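Greens and blues from the August swap

I took far too many photos at the August swap (my other half says I need a hobby, I say I've got one!) so I've only put up my favourites. We had 12 of us through the door, the kettle never went cold, and Trinidad Gallardo brought the almond biscuits again. Most of what I liked best was green or blue, so I've stuck with those.

The dark one

I do love a colour you can't quite name. It's a very deep teal, nearly black along the raised rim, with lovely rounded corners and a bit of a gloss inside. The grey underneath really suits it, scuffs and all.
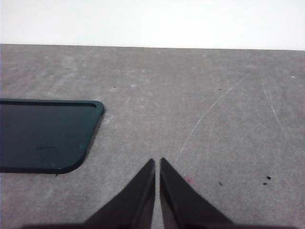
The mint bowl

My favourite of the lot, and I'd have had it home in a flash if I'd had the cupboard space. Mint green outside the middle, going paler and more turquoise as you look down into it, with a thin off-white band round the rim. You get a corner of the wicker basket at the top too, a nice warm orangey brown next to all that green. 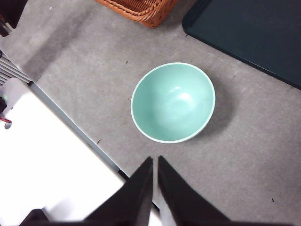
Lindora Crockery Swap Club

We're back next month, same room, doors at 2 and tea at 3. Bring anything you've stopped using, wrapped in newspaper if it's breakable, and a bag to carry things home in. I'm still after a milk jug in a soft blue, so if you've got one at the back of a shelf, please come and find me!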